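Home Site Collection Practice - Section 4 (Objects and Surfaces)
Thread open for comment until the end of August

Hometti_Standards
Sunday, July 18, 2021
The draft of Section 4 is open for comment. The principal changes are as follows.
4.1 Household items stay where the resident keeps them. Operators may clear only the working surface.
4.2 Each session is limited to 131 grasps per operator.
4.3 Cords within reach of the working surface are to be noted on the site sheet before work begins.

drorkberg_ops
We support 4.1 and 4.3. We object to 4.2. Our operators work at different speeds, and a fixed limit will leave sessions unfinished. Of 2,790 sessions in our records, very few had quality problems that we could trace to length.

vanbeek_review
We do not agree with Drorkberg. Our reviewers reject more grasps from the end of long sessions than from the beginning. The limit should stay, although we would accept a higher one.

zovex_fieldlead
No position on 4.2. On 4.1, please define "working surface." In small kitchens the table and the counters are very close together, and our teams have read the term both ways. Our reading is the table only - the chopstick basket is the task object and the rice cooker and steamer pot on the counter are left alone. 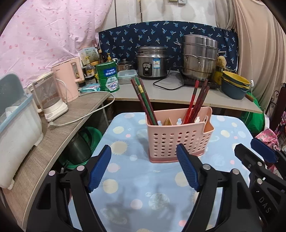
Proposed wording for 4.1

Hometti_Standards
"The working surface is the single table or counter named on the site sheet. Adjoining surfaces are not to be cleared or rearranged."

drorkberg_ops
Acceptable. Our objection to 4.2 stands.

vanbeek_review
Agreed on 4.1. Please add that the site sheet must be signed before the first grasp.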